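Small Ovens, Short Benches

By Bleddyn Powell
Sunday, October 6, 2019

The compact kitchen is usually planned around the sink. In a unit with no fixed cooktop, the better starting point is the toaster oven. It is the largest object on the bench, it gives off heat, and its door needs clear space to open. Everything else can be shifted with one hand.

I worked through this at Irnstead, where a bench-top kitchen is being laid out for the Nenwood flats. The method is plain: put the oven down first, then test where a plate, a mug and the condiments can go without crossing the line of the door. Play food does the job of real food at this stage. It keeps its shape and colour and leaves no crumbs.
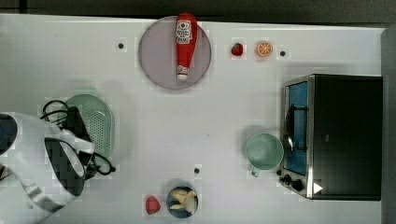
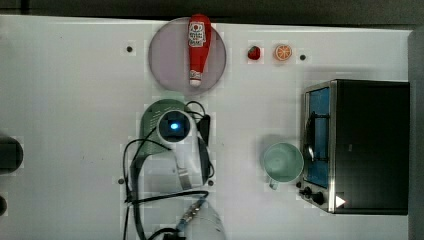

The oven at right, with the mint-green mug near its door and the ketchup on the plate.

Reading time: 2 minutes

The mug is the weak point of this layout. Anything left that close to the glass has to be moved before the door comes down, and a full cup of tea is a poor thing to move in a hurry. I would put it at the far end, past the plate, and keep 20 centimetres clear along the full width of the door.

The strawberry and the orange are better placed. Small items sit well along the upper part of the bench, within reach of the plate and out of the working area. The ketchup bottle is lying down on its plate, a fair check on length — a bottle that overhangs the rim will also overhang a narrow shelf.

A white top shows spills early and makes dark appliances easy to find. It also shows scorch marks. The Eynon specification calls for a gap of 100 millimetres behind the oven, and the Siltis one asks for the same at both sides. Measure from the housing, and allow for the plug.

The layout will be tested again in December, with a kettle added and the mug moved to the left.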